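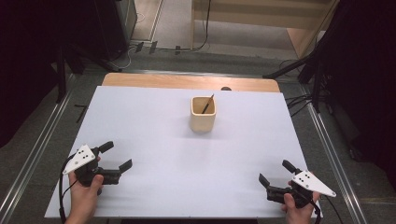
Sindeo open house, Sunday 28 December 2025

I went because it was free, because it was the dead week after Christmas, and because the invitation promised that visitors would "teach a robot in minutes." I've been to enough of these to know that the word doing the work there is "teach." I wanted to see who was learning what.

Sindeo has the ground floor of the old Schmieder building, past the loading dock. There's a sign-in sheet, a plate of cookies, and a hallway with posters on both sides. Every poster has an arrow running from a human hand to a robot hand, and on none of them does the arrow have a number on it. I looked. The last one, by the coat rack, had a curve going up and no labels on either axis.

The talk came first and ran long. Our host was Vira Pasichnyk, who runs the demonstration side of the Skikach project, and I'll say right away that she was the best thing about the afternoon. She speaks plainly and she doesn't oversell. The slides did that for her. The pitch is simple enough. To show a robot a job you can push its arm around by hand, or drive it from a distance with a controller, or skip the robot during the lesson and have a person do the job while holding the same kind of gripper a robot would wear. Skikach does the third. Each gripper has its own camera, and the recordings are supposed to carry over to an arm later on.

Supposed to. I asked how often they do. Pasichnyk said it depends on the task, which is what everyone says, and then she added that she'd rather not quote a figure for a task she hadn't picked herself. I respected that more than I would have respected a figure.

After the talk we were walked through to the demonstration tables. The work at the one I spent most time on was a cup with a pen in it. A person stands with a gripper in each hand, cables trailing off both, and does something a four-year-old can do, only more slowly. I don't mean that as an insult. Holding a tool with two stiff jaws and trying to be gentle with it is harder than it looks, and when I had my own turn I knocked the cup over before I'd got the jaws anywhere near the pen. You lose your fingertips. You can't feel how hard you're squeezing, so you squeeze too hard, and you start bending down to look at things from the side, which the gripper's camera can't do along with you.

This is my main complaint with the whole approach, and I put it to her. When I bend down and look, I'm using information that isn't in the recording. The robot gets my movement without my reason for it. Her answer was that operators are trained to stay out of that habit, and that a second camera at head height is being tried on certain sessions. The first half of that answer worries me. If people need training to demonstrate properly, then it isn't "in minutes," and whatever you've captured is how a trained operator behaves.

The gripper's own view is worth thinking about if you're tempted by one of these systems. From down at table level there isn't a lot to go on. You get two big dark green fingers, open wide, scuffed along the top edges, and a great deal of pale tabletop between them. The thing standing on the far side is a cream-colored shape with its top out of view. Past it there's a strip of wood, a chair leg, a bit of tiled floor. I'd have trouble saying for certain what the object was from that alone. 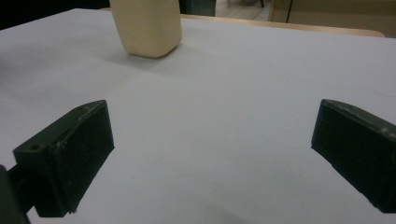

My worry about a view like this has to do with what gets soaked up along with the lesson. A person watching would ignore the room completely. Does a learning system? The chair leg on the tiles at the back has no bearing on the job, and neither does the beige panel in the corner, but they're in there with everything else. Pasichnyk agreed this was a real issue and said the cure is to record in many different rooms. I asked how many they'd used. She said 19. I have no idea whether that's a lot. Neither, I suspect, did the man next to me, who wrote it down and underlined it.

I did like a few things. The grippers are light enough to use for a while without your wrists complaining, and when a take goes wrong you can throw it out and go again without resetting a robot. I've pushed a real arm around by hand at the Hirano plant, back in April, and it was like walking a large dog that didn't want to go. Driving one from a distance was worse in a different way, with a lag that had me correcting mistakes I'd already corrected. Compared with both of those, picking up a pair of grippers and getting on with it is a relief, and I can see why people who collect this kind of material all day would prefer it.

But somebody does have to collect it all day. The slides put one task at 80 good demonstrations, and "good" was in bold. I asked how many bad ones it takes to get there and was told this varies by operator. The people doing it were friendly and looked a bit bored. I had a short chat with one of them during the cookie break, and she said the hard part was doing the same thing differently each time, on purpose, for hours. I'd have liked a slide on that.

What we never got was an arm doing the job by itself. There was a video, well edited, with music over it. I asked if we could see it live and was told the arm was at another site. Maybe so. I'd driven 2 hours and would have happily watched it fail. For anyone deciding whether to spend money on this, a live failure would be more useful than the video.

Practical notes for anyone going to the next one. Parking is on the street and there's plenty of it on a Sunday. Wear a sweater, the demo area is chilly. The talk can be skipped if you've read their website, but get to the tables early, as the line for a turn builds up fast and each person gets 2 tries. Ask about rooms, ask about discarded takes, and ask which tasks they dropped. I forgot the last one until I was back in the car. I've emailed it to them and will add the answer if one comes.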